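Gear Kits Move to the Back Bench

The planetary gear kits are out of storage and set up on the back bench at the Briston workshop. Members who signed up in February will get the first turns, and after that the bench is open to anyone on a regular workshop night.

Perla Quintero put the kits together from parts the club already had, plus a small order of gears paid for out of the spring raffle. Each one has an aluminum disc with a hole through the middle and a set of small metal spur gears. The exercise is to seat the gears, check that they turn freely, and then take everything apart again for the next person. Most people finish in about 9 minutes the first time through.

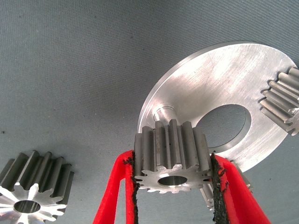 Spur gears and the aluminum disc on gray fabric. One gear appears to be lined up with what looks like a post.

Please keep the cloth on the bench while you work. The discs mark easily on bare steel, and small gears roll a long way on a hard floor. We lost two that way last year and found only one.

A few notes from Ifor Gittins, who looks after the bench:

Hold the gear straight over the post before you lower it. If it binds, lift it off and start over. Do not tap it down with a mallet.

Wipe the bore and the post with a clean rag first. Grit is the usual cause of a tight fit.

Use one drop of light oil per post. The bottle is in drawer 77 with the rags.

Put every gear back in its tray before you leave, and write down anything missing on the card inside the lid.

Pauline Garside is looking for two people to help cut replacement posts on the small lathe. You should already be checked out on that machine. She has the drawings and the bar stock, and expects the job to take two evenings.

The next workshop night is Friday, June 11, 2021. Doors open at 6:30, and the back bench closes half an hour before the rest of the shop so the trays can be checked. To reserve a spot, add your name to the sheet by the door or call Cormac Geraghty at extension 703.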